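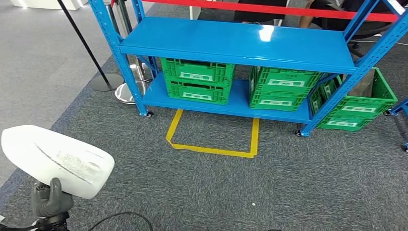 Page last changed: January 17, 2025

How does a by-election work?

A page for readers aged 8 to 12 from Brosden Council

You may have seen posters in windows with a person's name on them, or had leaflets come through your door with smiling faces on the front. That usually means an election is coming. Sometimes it is a big one, with the whole country voting. Sometimes it is a small one, with only a few streets taking part. One kind of small election is called a by-election. This page explains what it is and what happens from start to finish.

What is a council?

A council is a group of people who make decisions about a local area. Brosden Council looks after the bins, the parks, the libraries, the swimming pool and a long list of other things. It also decides whether people can put up new buildings.

The people who make the big decisions are called councillors. They are chosen by people who live in the area. The people who do the day-to-day work, such as emptying the bins or running the library, are called council staff. They are not elected. They apply for their jobs in the ordinary way.

What is a ward?

Brosden is too big for every councillor to know every street, so it is split into smaller pieces called wards. Each ward has its own councillor or councillors. Brorum is one of our wards. It has one councillor. If you live in Brorum and the street light outside your house is broken, your family can write to the Brorum councillor about it.

You can write too. You don't have to be old enough to vote to ask a councillor a question.

Why would there be a by-election?

Normally, all the councillors in Brosden are elected on the same day, and then there is no council election for another four years. Four years is a long time, and things change. A councillor might move away, become ill, get a job that takes up all their time, or die. When a councillor leaves early, their seat is empty. The word for this is a vacancy.

An empty seat means the people in that ward have lost their voice at meetings. A by-election fills the seat. Only people in that one ward can vote in it. Everyone else in Brosden carries on as normal, and a lot of them don't notice it is happening.

There was a by-election in Brorum last March. We will use it to show you how things work.

Who can stand?

"Standing" in an election means asking people to vote for you. A person who stands is called a candidate. To stand for the council you must be at least 18, and you must have a link with the area, such as living or working there. There are some other rules as well. For example, you can't be a councillor for the same council that pays your wages.

Many candidates belong to a political party. A party is a group of people who agree about a lot of things and work together to get elected. A candidate with no party is called an independent.

Four people stood in Brorum. Three of them were from parties and one was an independent.

What do candidates do before the vote?

They campaign. This means telling people what they would do if they won. Candidates knock on doors, post leaflets, put up posters and go to meetings. They listen as well, or they should.

In Brorum there was a lot of talk about the Puma bus, which runs between Brorum and the middle of Brosden. Some people wanted it to run later in the evening. Other people said the money should go on mending pavements. There was also an argument about the empty Beltalix works by the canal. Should it be turned into homes, or kept for businesses? The candidates gave different answers, and voters could compare them.

A candidate is allowed to say that another candidate's ideas are bad. They are not allowed to tell lies about another candidate's character, or to give people money or presents for their votes. There is also a limit on how much they can spend. Afterwards they have to fill in a form showing what they spent it on. 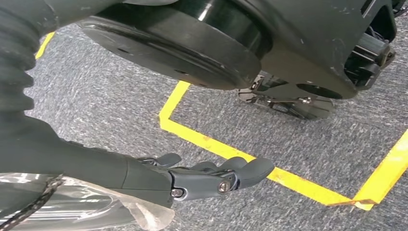 Jointed grey fingers over a speckled carpet.

Who can vote?

In England you have to be 18 or over to vote in a council election. You also have to be on the electoral register. This is a list of everyone in the area who is allowed to vote. People have to put themselves on it, and they can do this before their birthday so they are ready when they turn 18.

Before the election, a poll card comes in the post. It says when the election is and where to go. You don't need to take it with you, but you do need to show something with your photo on it, such as a passport or a driving licence. People who don't have anything like that can ask for a free voter card.

Some people can't get to the polling station, or would rather not go. They can ask for a postal vote and send it back in an envelope. Another way is to have a proxy. A proxy is someone you trust who votes for you and marks the paper the way you have asked them to.

What happens at the polling station?

A polling station is the place where people go to vote. It could be a school hall, a church hall, a sports club or even a pub. In Brorum it was the primary school, and the children had the day off. It opened at 7 in the morning and closed at 10 at night.

When a voter comes in, a member of staff finds their name on the register and checks their photo. The voter is then given a ballot paper. It has the names of the candidates on it, in alphabetical order, with an empty box next to each one. The voter takes the paper to a booth, where other people can't see, and puts a cross in one box. There is a pencil in the booth, but you can bring your own pen if you like.

Children can usually go into the polling station with a grown-up. You can watch, but you can't mark the paper. 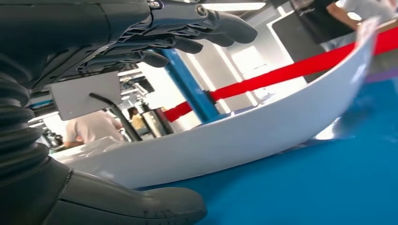 The voter folds the ballot paper before coming out of the booth, so that the cross is hidden on the inside. There is no special way to fold it. Most people fold it in half. When there are lots of candidates the paper can be very long, and then people fold it several times. If you fold a strip of paper backwards and forwards you get a zigzag, with one fold stacked on top of another, a bit like the black ribbed sleeve at the left of the picture. The Brorum paper was short, with four names, and one fold was plenty. The folded paper goes through a slot in the lid of the ballot box.

Why is it secret?

Your vote is your own business. Your friends, your boss and your family don't have a right to know how you voted. If votes were not secret, somebody could be bullied into voting a certain way. You can tell people how you voted if you want to. Lots of people do, and lots of people don't.

What happens at the count?

At 10 o'clock the polling station closes. If there is a queue at the door, the people already in it are still allowed to vote. Then the ballot box is sealed and taken to the place where the votes will be counted. For Brorum this was the town hall in Brosden. Around 20 people worked at the count.

First the staff check how many papers are in the box. This number is compared with the number of papers handed out. There were 1,011 ballot papers in the Brorum by-election, including the postal ones.

Next, the papers are sorted into piles, one for each candidate. Candidates and their helpers can stand on the other side of the tables and watch. They must not touch the papers.

Some papers can't be counted. A person might have put a cross next to two names, or left the paper blank, or signed it. These are called rejected papers, although you will also hear people say "spoilt". There were 17 of them in Brorum. If a voter has put a tick or a smiley face in one box and it is clear what they meant, the paper can still be counted.

Who wins?

The candidate with the most votes wins. They don't need more than half. The winner in Brorum had 307 votes. The rest of the votes were shared between the other three candidates, and none of them had as many as that.

Some people think this is a good system as it is simple and quick. Other people think it is unfair that you can win when most voters chose somebody else. Councils in Scotland use a different system, where voters put the candidates in order using numbers.

If the result is very close, a candidate can ask for the votes to be counted again. If two candidates have exactly the same number of votes at the top, the winner is picked by chance. The person in charge might draw a name out of a box.

The person in charge of the election is called the returning officer. They read out the number of votes for each candidate and say who has been elected.

What happens next?

The new councillor signs a form to say that they accept the job and will do it properly. After that they can go to meetings and vote on decisions. A councillor who wins a by-election doesn't get a full four years. They only have the time that was left, and if they want to stay on they have to stand again when everyone else does.

Words to know

Ballot paper: the paper you mark to show your vote.
By-election: an election held between the normal ones to fill an empty seat.
Candidate: a person who wants to be elected.
Electoral register: the list of people who can vote.
Independent: a candidate or councillor who isn't in a party.
Proxy: a person who votes for someone else.
Returning officer: the person who runs the election.
Vacancy: an empty seat.
Ward: one part of a council's area.

Something to try

Hold an election in your class for a favourite book or a favourite playground game. You will need slips of paper, pencils and a box with a slot in it. Choose a returning officer who won't be taking sides. Before you begin, agree what you will do if there is a tie.

Council meetings are open to the public, and children can come with an adult. Dates are on the meetings page.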